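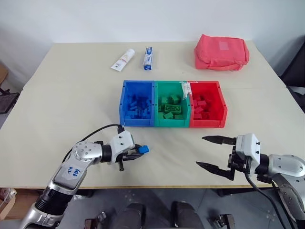
Why Do We Sort Things?

I have a drawer in my kitchen that I'm a little scared of. It has batteries in it, and string, and birthday candles, and at least one key that doesn't open any door I own. Last week I needed a rubber band and it took me so long to find one that I forgot what I wanted it for! That got me thinking about sorting, and why people do it, and why it feels so good when it's done.

Sorting means putting things into groups. Each group has a rule. "Everything blue goes together" is a rule. So is "everything that can roll." You probably started doing this when you were a baby, way before you could say the word "sort." Babies look at things and start working out which ones are alike, and little kids will often line up their toys without anybody asking them to.

Color is usually the first rule people think of, and I can see why. You can spot a color from across the room. You don't have to pick anything up or turn it over or read a label. If you dump out a big box of blocks and you need the green ones, your eyes jump right to them (unless they're sitting on a green rug, and then good luck).

But color isn't always the best rule. Say you're building a castle and you need a long flat piece for the drawbridge. You don't care if it's red or green, you just want it long and flat! If all your blocks are sorted by color, you have to dig through every single pile. Sorting by shape would have been quicker. So before you sort anything, ask yourself: what am I going to be looking for later?

Libraries are really good at this. When I was a kid I went to the library in Plerna, a tiny one, just two rooms over the post office. The storybooks were in order by the author's last name, and the fact books were in order by subject, so all the shark books sat together and all the volcano books sat together. I once tried sorting my own books at home by the color of the cover. It looked like a rainbow. I loved it for one whole day, and then I couldn't find anything.

Scientists sort too. They put living things into groups, and then they split those groups into smaller groups, and keep going. A bat has wings, so you might want to put it in with the birds. But a bat has fur and feeds its babies milk, so it goes with the mammals, the same big group as you and me and whales. People have changed their minds about some of these groups over the years as they learned more. I like that. It means sorting can be a kind of question.

Now, how do you sort a LOT of things? Suppose you have a jar with 1,000 buttons in it. If you pick up one button, and then search the whole jar for another one just like it, you'll be there until bedtime. It's much easier to make a few big piles first. Dark ones, light ones, and bright ones, maybe. Then take one pile and split it again. Mail gets sorted this way, first by the big area it's going to and later by the street.

You'll always find a troublemaker. It's the button that's half red and half blue, or the sock with stripes in every color there is. You can make a new group just for that one, or you can pick the color it has the most of. Some people have a pile called "other," and that's fine too, as long as it doesn't grow into a drawer like mine.

Try it yourself

Grab a handful of things from around the house. Spoons, crayons, coins, pinecones, whatever a grown-up says is okay. Sort them into groups, but keep your rule a secret. Then ask someone in your family to guess the rule. After that, mix it all up and let them sort the same things with a different rule. My best secret rule so far was "things that float," and I had to fill up the sink to prove I was right about the crayon.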